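Kivcombe sim notebook – demo collection, countertop set
16 March 2024, K. Tosh

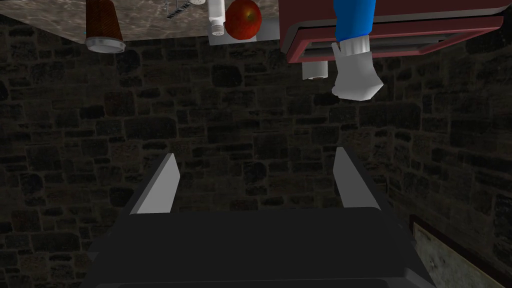
Where we are

First full session with the new randomizer and I'm really happy with it! Every reset gives us a different wall, different clutter and a different starting pose for the wrist, and the policy is going to have to cope with all of it. Wrist view with the stone wall is a good one to keep in mind: counter along the top, upside down, coffee cup and apple both showing, fingers wide open. If the model can learn "go to the apple" from a start like that, the easy upright ones should be a gift.

Collected so far

100 demos on the apple task, split between Keir and me. Senga is taking the cup next. We agreed to leave the lid on the cup as part of the object and write the instruction as "pick up the coffee cup", with no mention of the lid.

What I changed

Wrist roll at reset is now sampled over the whole circle (it used to stop well short, which explains why the old Mikus set looked so samey). Also moved the success check so it waits for the object to stay lifted before ending the episode. Wilma spotted that we were cutting episodes off early and losing the last bit of the lift.

Things to sort out

– Teleop lag on the second station. Keir says it gets worse when the renderer is set to high. Try medium and compare.
– Distractors are sometimes spawned touching each other. Fine in principle, but 2 episodes had the target wedged and I threw them out.
– The blue arm with the white glove stays in the clutter pool. Agnes wants more odd shapes like it and I agree – the weirder the better.
– Logger still writes the instruction after the first action. Needs to come before.

Next

Train a small run on the apple demos alone, 3 seeds, before we collect anything bigger. Can't wait to see what it does with the tilted starts. If it holds up, the Brukell arm gets it in June.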